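Table Setup Tips for a Home Robot Arm: Dishes, Cloth and Glare

Reading time: 3 min

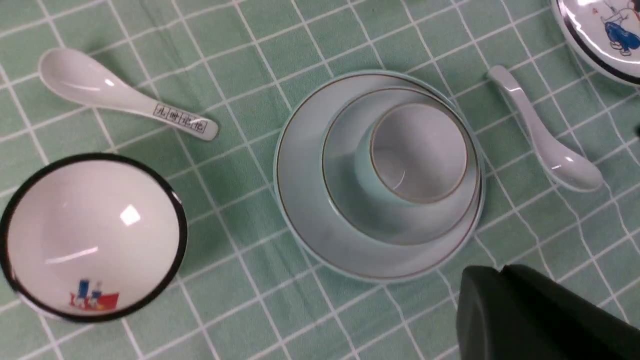 Stacked setting on a checkered cloth, with a spoon to either side.

These notes cover the table side of the arm build at the Gevercombe shared workshop. Wiring and the Turnora controller are on separate pages.

Cloth. A grid pattern is useful for judging offset by eye, but only where it lies flat. Creases bend the lines and the reading goes with them. Pull the cloth tight from the corners and clip it under the table edge. Tape leaves residue and lets go after a few days.

Glare. Glazed dishes throw hard highlights from ceiling panels, worst inside deep bowls. Turn off the panel directly overhead and bounce a lamp off the wall. Lock the exposure before the first run. With auto exposure on, the wrist camera darkens every time it passes over a bright bowl.

Pale on pale. A light saucer on a light plate gives a weak edge. A thin rim line helps at close range and disappears farther out. Dark-rimmed bowls are much easier to find, so start with those and move to the stack later.

Stacks. Take the cup first, then the saucer, then the plate. Do not assume a common center. Ours are set by hand and always sit a little off, so measure each piece separately. Approach height over the rim is 7 cm, dropping to 3 cm for the last correction.

Spoons. Grip the handle close to the bowl. Gripped at the far end, a soup spoon rotates in the fingers - more pad pressure does not cure this. Angle the spoons differently for each run.

Finger pads. Narendra Chauhan cut the current set from silicone sheet. Wipe them with alcohol and let them dry before a session. Replace a pad when the corner starts to curl. The first pair lasted 433 grips.

Speed. Wilson Villca keeps the arm at 6 percent of full speed for any new dish. Raise it only after a full clear and reset without contact on the rim.

Still open: the large plate. The fingers do not get under the edge without pushing it. A thin spacer under the cloth is next to try.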